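We use cookies to remember your region and language. Accept / Manage settings

Section 2. Planning and budgeting before you order

Read this before you fill in the order form. Most of the returns we handle come from steps 2 and 5. Applies to the Tondau four-finger hand and the Ramska arm, bought together or apart.

2.1 Before you start

You will need: floor plan of the room, load rating of the bench, name of whoever signs off spending, last year's power check if there was one.

1. Write down the job. One line. "Pick small boxes off a bench and put them on a shelf" is enough. If it takes a paragraph you probably have two jobs, and may need two quotes.

2. Weigh the heaviest part the hand will lift. Weigh it packed, the way it arrives. Limit for the hand is 743 g with all four fingers closed. Two-finger grip is lower, see table in Section 6.

CAUTION: do not plan on the limit figure for parts with a smooth or oily surface. Ask for a grip test first.

3. Measure reach. From the middle of the arm base to the furthest point the fingertips must get to. The arm reaches 1,123 mm with the hand fitted. Wrist camera does not change this.

4. Check the bench. Flat top, straight front edge, no lip. Must not rock. Leave 300 mm clear behind the base for cables.

NOTE: a pale, plain bench top helps the wrist camera. Shiny tops give trouble under ceiling lights. Matt is better. If you are buying a bench anyway, buy matt.

2.2 Working out the cost

5. Start with the arm, then add the hand, controller, base plate and cables. The hand is NOT included in the arm price. Nor is the base plate.

6. Add fingertip pads. These wear. The spare set is £1,539 for the year pack, all four fingers, and goes under running costs on most forms – check with your finance people, some want it under equipment.

7. Add training. One day on site for up to three people. More than three, book a second day, the room gets too crowded round the bench.

8. Add storage. Cases for the arm and hand are big and people forget them. They have to be kept for the length of the warranty. Allow floor space or a rack away from the arm's swing.

9. Add delivery. Ground floor is in the price. Stairs or a narrow lift are quoted seperately.

CAUTION: do not order the arm now and the hand next year to spread the cost unless Kuverham sales have confirmed the wrist fitting in writing. The fitting changed in December. Older hands need an adapter plate, and the plate takes up some of your reach, so redo step 3.

2.3 Getting sign-off

10. Fill in form B. Send it with the floor plan, not after it. Forms with no plan go to the bottom of the pile.

11. Ask for a site call. Araba Gbeho books these for new customers, Natnael Birhane for existing ones. Have the bench measurements to hand.

12. Check the quote line by line when it comes. Look for: hand, pads, base plate, adapter if needed, training days. If a line is missing it is not being suppplied.

NOTE: prices in this section were checked on April 10, 2018. Delivery rates change more often, use the ones on your quote.

13. Sign and return. Keep a copy with the manual. The order number goes on the inside cover, you will be asked for it every time you ring.

Leasing: see Section 3. Second-hand arms: we don't supply them, and the hand warranty does not cover use on one.

Kuverham Technical Guides – orders desk: Zinash Abera – Copyright Kuverham – Back to top

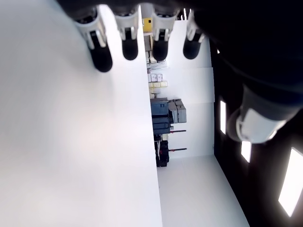

Fig. 2. Four-finger hand with fingertips over a white surface.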